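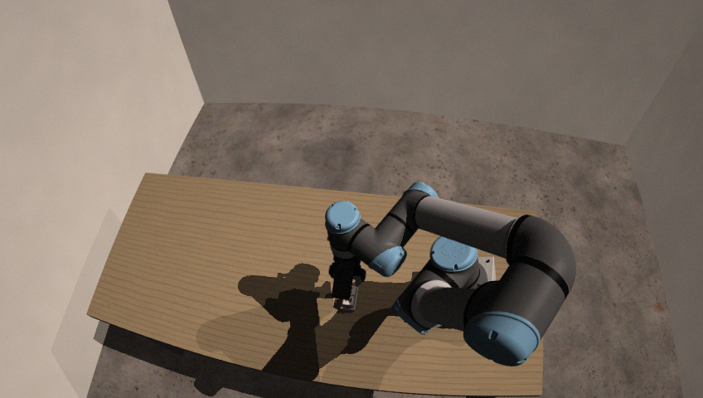 Kairys Adds Remote Demonstration to Cudex Arm Software

January 27, 2024 | By Ashton Tapsell
Print | E-mail

DRUVILSTEAD - Kairys has released a teleoperation module for Cudex, its software for teaching tasks to six-axis arms. An operator drives a simulated arm by hand controller, and Cudex records joint positions and gripper commands.

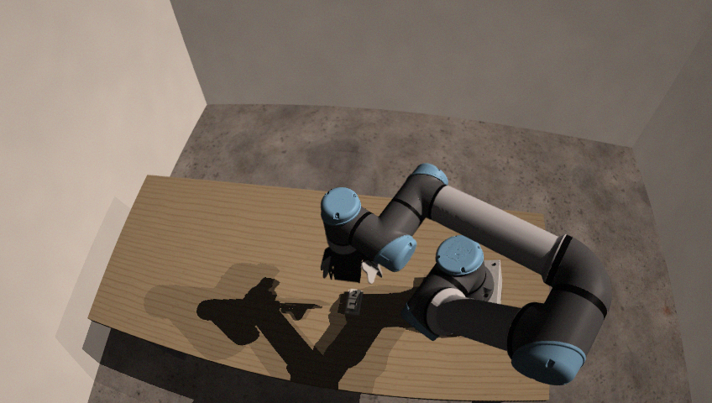
Each pick-and-place task ships with 200 recorded demonstrations. Operators can trim a recording or repeat a single segment - the approach, for instance - and keep the remainder. 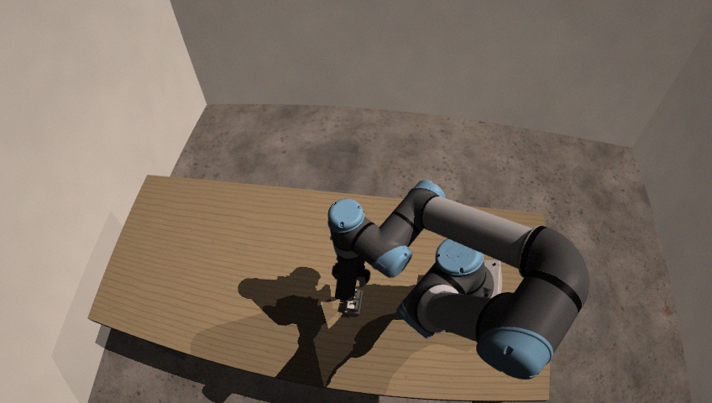

Current license holders receive the module at no charge. Support for Clultness controllers follows in September.

We use cookies to improve this site. Accept | Settings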